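Aditamento ao Plano de Aquisições

Na sessão ordinária de 1 de março de 2026, o Conselho de Grumbridge apreciou a proposta relativa à compra de braços robóticos para a Casa de Repouso Nirwood. A Welus pedia 900 coroas por unidade, manutenção excluída. A Tan oferecia o mesmo número de unidades a preço inferior, com entrega em abril.

A relatora, Vaida Petrauskas, leu o parecer durante 13 minutos, de pé, sem levantar os olhos do papel. Constava do anexo que a dotação cobria 128 horas de ensaio e que nenhuma rubrica previa peças de substituição. Constava também, em nota de rodapé, que os residentes haviam sido consultados e que 194 respostas aguardavam leitura.

O presidente perguntou quem as leria. Ficou registado o silêncio.

Procedeu-se então ao exame do equipamento na mesa de ensaio, onde a pinça preta se detinha junto à base cromada do suporte de papel de cozinha, com a luz verde acesa no corpo do braço. 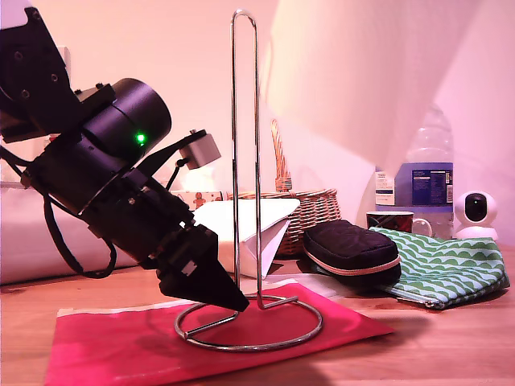 Petrauskas observou que o preço de compra lhe interessava menos do que o do quinto ano, quando a garantia estivesse extinta e a casa já não soubesse trabalhar sem a máquina. Pediu que a frase constasse da ata. O presidente deferiu o pedido, adiou a votação e levou consigo, debaixo do braço, a caixa das respostas.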